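Print this page | E-mail this page

Clearing a Shared Pantry Table After Snacks
Posted by Riet Coppens, Nov 14, 2021

The procedure applies to any pantry table used by more than one group. It takes 6 minutes. You will need a dry cloth, a damp cloth, a hand brush and a tray.

1. Deal with the wrappers first. Crumpled packaging holds crumbs in its folds, and handling it over a clean surface means wiping twice. Keep it over the part of the table that is already dirty. 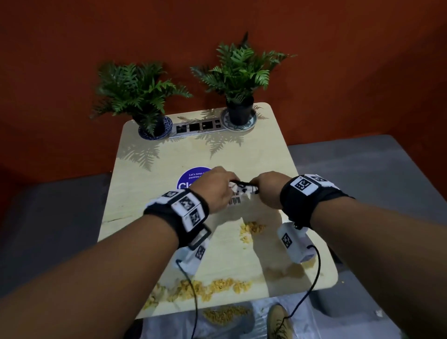
2. Brush dry pieces toward one edge and catch them in the tray. Cereal and corn flakes break when pressed, so use light strokes. Do not wet them. Check the floor along the near edge before moving on.

3. Knot any bag that still has food in it. Lift it straight up. Powder and fine crumbs under a bag should be brushed up dry, then wiped.

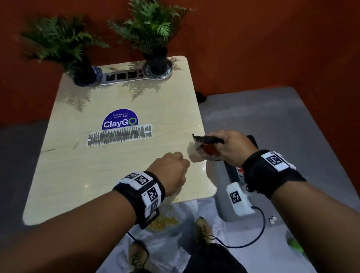 4. Wipe around stickers and tape in the direction of the long edge. Scrubbing across a corner will lift it. Move plant saucers, wipe under them and put them back.

5. Press all packaging down flat in the tray before carrying it to the bin. Fold large pieces inward with the printed side out.
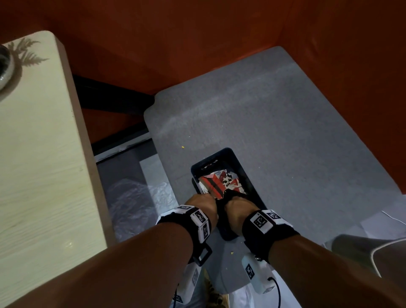

6. Felt surfaces are brushed, never wiped. Finish with the floor.

At Plindasora the full routine is repeated every 24 hours, used or not.

Related items
Removing Tape Residue From Wood Tabletops
Watering Ferns Indoors in January
Badero Hand Brushes: Sizes and Uses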